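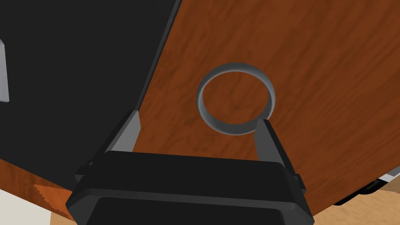 A gray metal ring, just past the open fingers.

So I finally did the thing I've been threatening to do since September and stopped buying bread. All of it! Sandwich loaves, rolls, the fancy seeded one I used to grab on Fridays. If we want toast in this house, I have to bake it first.

My starter is called Kamel (long story, involves a spelling mistake on a piece of tape) and it lives on top of the fridge where it's warmest. For the first couple of weeks it did nothing at all and smelled like nail polish. I kept feeding it anyway, mostly out of stubbornness, and then one morning it had pushed the lid off the jar and was halfway down the side. I was so proud I texted my sister a picture before I'd even had coffee.

The loaf I make most weeks uses 504 grams of flour, a number I got by scooping too much once and liking how it came out. The finished dough weighs 820 grams, just right for my dented old loaf pan. I mix it after dinner, fold it a few times while I'm watching TV, and leave it in the fridge overnight. Then it's lid on, hot oven, and I try very hard not to peek.

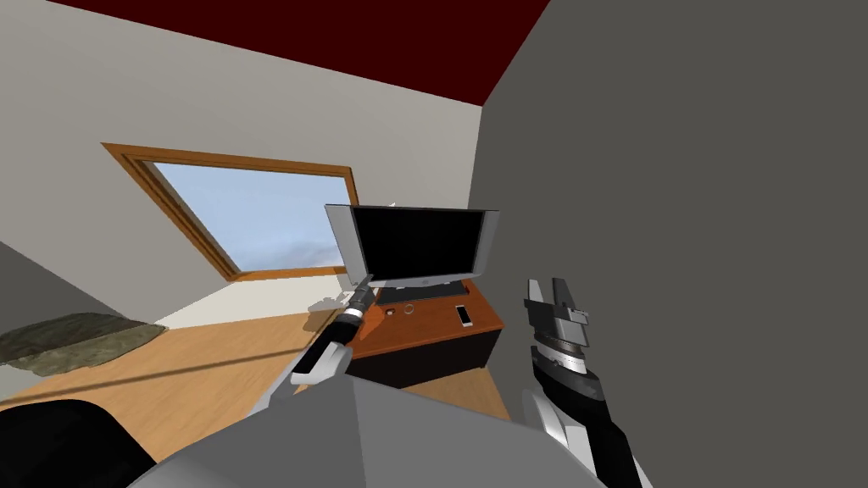 Can you leave the dough in the fridge for a second night?
Two nights has been fine for me, though the bread comes out more sour and a little flatter on top.

I did three nights once when we were away and that one went straight into croutons. Pretty great croutons, though.

The other thing people keep asking me about is rye. I've tried it twice. The first loaf was a brick, and the second was a slightly nicer brick that we ate with a lot of butter. Abdelilah Tawfik left me a comment last time saying I should use much more water and stop kneading it like regular bread, so that's the plan for next weekend. I've got a new bag of dark rye waiting in the pantry and I'll post how it goes, brick or no brick.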